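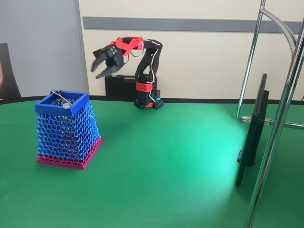
Fatima Ekpo asked under my last post why I'd keep a scratched green table when Skemberg sells a plain white one for less than a decent dinner out. Fair question. Short thread.

I bought it secondhand in Trostville last November. The ad said "green table, some marks, you carry." I carried it with my brother-in-law and we rested on every landing.

The marks are faint, pale scratches and a few crease lines, mostly toward the middle and the side I sit on. You see them when the light comes in low. At night under the ceiling lamp I forget they're there.

I have owned a white table. Every pencil line, every cup ring, every crumb showed up on it. I wiped it more than I worked at it. On the green I can find a small silver screw right away, and a black one takes me a second longer.

It's also easier on the eyes. The white one bounced the lamp straight back at me. This one is mostly matte, so I can sit at it for an evening without squinting.

What I clean it with: a damp cloth and a drop of dish soap, then a dry cloth. I do it when I finish something, so sometimes that's every day and sometimes it's every 2 weeks.

What I don't use anymore: the scrubbing side of the sponge. I tried it in a corner at the back and it left a shiny patch. It's still there.

Someone told me to rub the scratches with car polish. I tested it on the underside of a shelf first and it left a white haze that took a while to come off. It's not going anywhere near the table.

Cutting happens on a board now. I don't know how many of the scratches came with the table and how many are mine. A few are mine.

The black border along the far side is the part I'd want again if I ever replaced it. I can tell where the table stops without looking up properly, and I've stopped pushing things off the back.

Dust sits along that border, though. An old toothbrush gets it out. A vacuum nozzle works too if you've put the small stuff away first. I lost a washer that way.

I did look at new ones. Oralton has a green top I liked, but it only comes in a size that would block the closet door. I measured it 2 times hoping for a different number.

Fatima replied that she'd still take the white one. She's seen my old one, so she knows what she's getting into.

For anyone asking about cost: I paid $19 for it, plus lunch for the brother-in-law, who ordered the large.

If you have one of these and found something that hides pale scratches without making the spot shiny, tell me what it was and how long it lasted. I'll try it at the back, next to the bad corner.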